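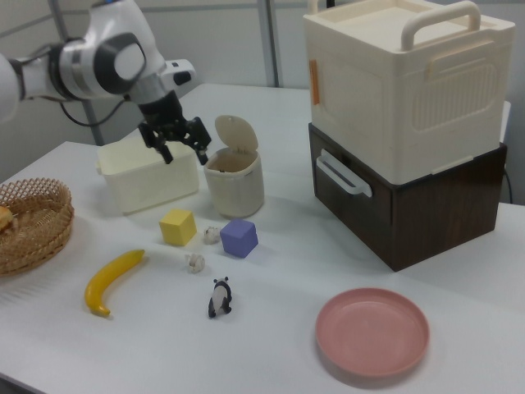

# Week 6 Notes: Tidying a Table, One Object at a Time

Welcome back, everybody, and thank you for sticking with it through the calibration session (I know that one dragged on a bit!). This week we finally get to the part most of you signed up for - picking things up and putting them where they belong.

## The task

Your arm starts with its gripper open and pointing down, and the goal is to sort small objects into the storage bin, the flip-lid trash can or the pink plate. Where each thing goes is up to your team, but please write your rules down before you run anything. Does the banana count as food or as a toy? Either answer is fine with me, so long as your code and your report agree.

## Grasping

- **Cubes.** The yellow and the lavender-blue cube are the friendliest things on the table. Line the fingers up with two flat sides and close slowly.
- **Banana.** Grab it across the middle, never along its length. The curve will fool a simple bounding box, so use the fitted outline from the Folix worksheet.
- **Panda.** It's standing, and a low approach from the side will knock it flat. Come straight down, please.
- **The little white crumpled pieces.** Go gently, and expect your detector to lose them against the white table. Try lowering the threshold before you collect more training pictures.

## Settings to start from

Keep the speed cap at 53 percent until your team has had a clean run. Give the gripper 800 milliseconds to close before you lift - I know it feels like forever, but the teams in June who shortened it spent most of the afternoon chasing dropped cubes.

## What to hand in

1. Your sorting rules, on one page.
2. A log from your best run and a log from your worst (I really do enjoy reading the bad ones).
3. A paragraph on how you'd get past 95 percent on the cubes.

Reading for next week is the Yurchenko handout, sections 2 and 3. Skip the proof at the end of section 3 unless you're curious, and bring your questions to lab.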